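1/ The engineering office at Tripathi has completed its review of static typing across our Python services. We are publishing the main findings in this thread for other teams who maintain older code and are weighing the same work.

2/ Scope: 288 modules, all of them in daily use, most written before type hints were common in our house style. The review covered the billing service, the scheduling service and the shared library known internally as Mallus.

3/ At the start, 171 of those modules had no annotations at all. The rest had some, often on the return value only, and often out of date. A wrong hint does more harm than a missing one. Readers trust it.

4/ We did not ask teams to annotate everything at once. Each team chose the functions that other teams call, and typed those first. Private helpers were left for later, and many of them remain untyped today.

5/ The checker ran in warning mode for the first two release cycles. It produced 400 warnings on the opening run. Many came from one pattern: functions that return a value in the normal case and None when a lookup fails.

6/ That pattern deserves a note. In Mallus, the function that loads a customer record returned None for a missing record, and callers handled this in different ways. Some checked. Some caught the AttributeError further down. Several did neither.

7/ The function now raises a named exception when the record is missing. A second function, with a name that says so, returns an optional value for callers who want one. Both are fully typed. The old name stays in place with a deprecation warning until November.

8/ On dictionaries: we found long chains of plain dicts passed from one layer to the next, with keys documented in comments or nowhere. Where the shape was fixed, teams moved to dataclasses. Where the data came straight from a JSON body, TypedDict was the smaller change.

9/ We advise against using Any to silence a warning. Where it could not be avoided, we required a short comment on the same line giving the reason. Reviewers were asked to send back any change without that comment.

10/ Third-party packages were the slowest part. The Vesonel client ships without type information, so we wrote stub files for the calls we use and keep them in our own repository. The stubs cover six classes and are checked on every build.

11/ Generics were used sparingly. The cache wrapper and the result page object needed them. Elsewhere, a plain concrete type was easier to read, and new staff had fewer questions about it in code review.

12/ Build time did increase. The first full check on a clean machine is slow - later runs use the cache and finish well before the unit tests do. We run the full check overnight and the cached check on each pull request.

13/ The Kullberg office raised a fair objection: type checks were being counted as a reason to write fewer tests. Our guidance now states that annotations do not replace tests, and that a change in behavior still requires a test of that behavior.

14/ Strict mode is now on for Mallus and for the billing service. Scheduling remains in warning mode while its date handling is rewritten. Naive and aware datetimes share one type in Python, and the checker will not tell them apart.

15/ Teams starting similar work may wish to begin with the library that has the most callers. Agree on the checker settings in one shared file, and do not let each service keep its own copy - ours had drifted apart within a single quarter. 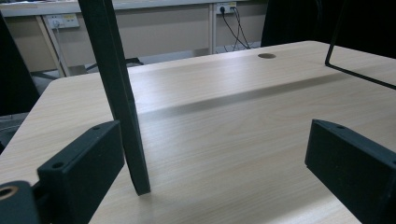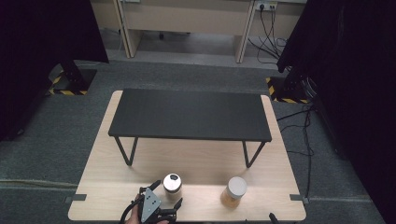
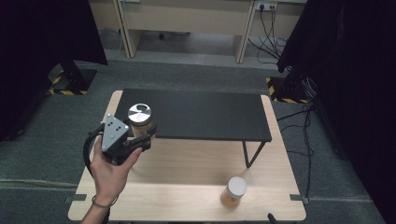

Tripathi Engineering Office
Software Standards and Developer Guidance

16/ The shared settings file and the written guidance on optional return values are available to all internal teams on the standards page. Questions about the Vesonel stubs should be filed against the stub repository, with the name of the missing call and the version in use.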